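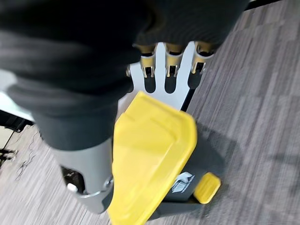 Our project looked at how dark knitwear and other ribbed fabrics should be sorted and folded in a clothing reuse room, and whether a fixed folding order saves shelf space. We chose black items because they were the slowest group in our first trial. Black fabric hides its own seams. When it is bunched up, as it is here, the folds turn into rounded lobes and the faint lines running through the cloth are the main clue to which way it lies. One part narrows into a tube-like shape, and with pieces like that we had to open the fabric out before deciding whether we were dealing with a sleeve, a leg or just a twisted edge.

Background

The reuse room is run by Clularo and takes in donated clothes from the student residences. In August it received 1,838 items. Most were put on open shelves without folding, and visitors pulled the piles apart to see what was in them. Yasmine Belkadi was responsible for the sorting part of the project and Inese Luik for the folding and shelf measurements. Both of us wrote the report.

Method

We took 500 items from the August intake and divided them into light, mixed and dark. Each item was spread flat on the table, checked for holes and stains, and folded by one of two methods. Method A was free folding, where the person folded however they liked. Method B used a set order: smooth the fabric along the ribs, bring both sleeves to the back, fold in thirds lengthwise, then fold once across. Pants were folded leg over leg and then in thirds.

We timed each batch of 30 items and measured the height of the finished stack. For the dark group we repeated the test with a desk lamp placed low on the left side of the table.

Results

Method B gave lower stacks in all three groups. The difference was largest for thick ribbed items, which spring open if they are folded against the ribs. Method B was slower at first, and the times evened out after a few batches.

Dark items took longer than light ones with both methods. Most of the extra time went into finding the neckline or waistband and checking for damage. The low lamp helped with this. In the dark group we found 14 items with small holes that had been missed under the ceiling light.

Problems

Lint was a bigger problem than we planned for. We should have brushed the table between the light and dark batches from the beginning, and we only started doing so halfway through. Two batch times had to be thrown out when the timer was not reset.

Recommendations

Clularo should keep one table for dark clothing, with a side lamp and a lint brush. The folding order for Method B should be posted at that table. A later group could test whether rolled items hold up better than folded ones when visitors go through the shelves.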